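Ziravstead Makers Board > Grippers and end effectors > Hand-held pairs: soft tips or hard tips for crinkly packets?

fennelgate
Posted 9 July 2020

Hello all, hope everyone is keeping well. I promised in the other thread that I would write up how we are getting on with the hand-held grippers, so do put the kettle on because I never manage to keep these short.

We have been comparing the Zurnness fingers (the ones most of you have) with the Edwards set, which is stiffer and a good bit cheaper. So far we have logged 168 picks with the first and 62 with the second, so it is lopsided and I know it. My feeling is that the Zurnness wins on anything thin and slippery, and there is nothing in it for bottles and cups. The wide view camera is the same on both.

What I would love to know is whether anyone has had luck with a different rubber at the tips. The factory ones pick up dust terribly and then they skate about on film wrapping.

postmill_lane
Re: soft tips or hard tips

Lovely write-up, thank you! I'd be a bit careful with that comparison though. If the stiffer set came second then whoever was holding it had already had a long practice on the same packets. I'd want them swapped about, a few with one and a few with the other, before I said anything wins.

On rubber, I cut up a bicycle inner tube once. It gripped beautifully and left black marks on everything, so I can't recommend it unless you dislike your table.

fennelgate
Re: soft tips or hard tips

Fair point about the order, and I'm a little embarrassed. We will alternate from now on. A couple of pictures so you can see the sort of packets I mean:
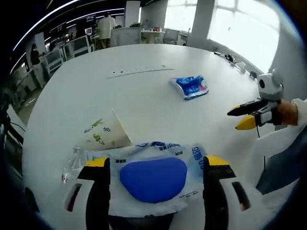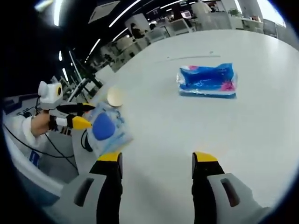

My real worry is the approach more than the rubber. When you come down from above with the fingers wide, there is very little packet standing proud of the table to get hold of, and with the flat ones you end up sweeping them along in front of you. The translucent one with the big blue oval is a good test – lying flat it wants to be pinched along the short way, and once it is up between the tips, as in the second picture, the bag gives you a decent amount to hold on to. The blue one with the pink corners I find harder, and I have had it shoot off sideways more often than I'd like. Closing more slowly does help, but then you are there all afternoon.

quillback62
Re: soft tips or hard tips

I'm going to disagree with both of you, in a friendly way. I don't think tips matter much at all for this. We ran the Prilitell controller with the closing force turned right down and did more than 600 picks on crisp packets and tissue bags, using plain hard tips, and the misses were nearly all down to the angle of the wrist. Tilt it a little so one finger touches the table before the other and let that one slide under. I was a doubter as well until October, when I finally had a go at it myself.

fennelgate
Re: soft tips or hard tips

Ooh, I hadn't thought of landing one finger first. Doesn't it wear the tip down though? Ours are soft enough to mark with a fingernail.

quillback62
Re: soft tips or hard tips

It does, a bit. I change them every couple of months and don't fret over it. The hard ones last far longer, which is half my argument.

postmill_lane
Re: soft tips or hard tips

I still think you're giving the tilt too much credit. Turning the force down changes everything by itself, and you did both at once! If you ever have a quiet day, try it with the force up and the same tilt and let us know. I'd happily be wrong.

Also, fennelgate, where do you run your cables? Mine catches on my sleeve whenever I reach across, and I've resorted to a hair tie round the wrist.

fennelgate
Re: soft tips or hard tips

Hair tie is a good idea, I shall steal that. I just let mine hang and try not to turn round too quickly, so I'm no help there I'm afraid. I'll do 2 short runs with the tilt, one with each set of fingers and alternating this time, and put the numbers up in this thread when I've typed them in.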